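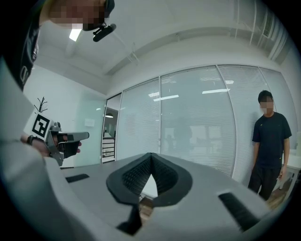
Speaker notes – converting old department stores
Imad Najjar, 3/1/26

Start without the slides. Ask who has been shown a drawing of an empty store with trees on the roof. Wait for hands.

I've read 28 of these proposals. Most have a food hall on the ground floor, offices above and a gym in the basement. Very few say who is paying for the lifts.

Slide 2 – Undberg
Four floors, deep plan, hardly any windows past the front bays. The brochure promised 200 desks. Ask where the daylight comes from. The answer I got was "a light well", which meant cutting a hole through three floors that could have been let. The rent forecast still counted those floors in full.

Slide 3 – Broltska
Better, and I should say so. They kept one big tenant on the ground floor and left the top floor alone until somebody wanted it. My doubt is the lease: a break clause in year three, and a bank that doesn't seem to mind. (Don't get drawn into the parking row.)

Slide 4 – costs
Read the figure out slowly: 2798 per square metre, before fees. Then the one in the first appraisal, which was 40 per cent lower. Same building, same architect. I'd like to hear somebody defend the first one.

Slide 5 – questions to put to a developer
Who has signed, and for how long?
What happens to the loading bay?
Has anyone opened up the ceilings?
Is the service charge in the rent or on top?

If Masri comes up, say I haven't seen the accounts and move on.

Skip slide 6 if we're running late. Questions, then hand over to the Olura team.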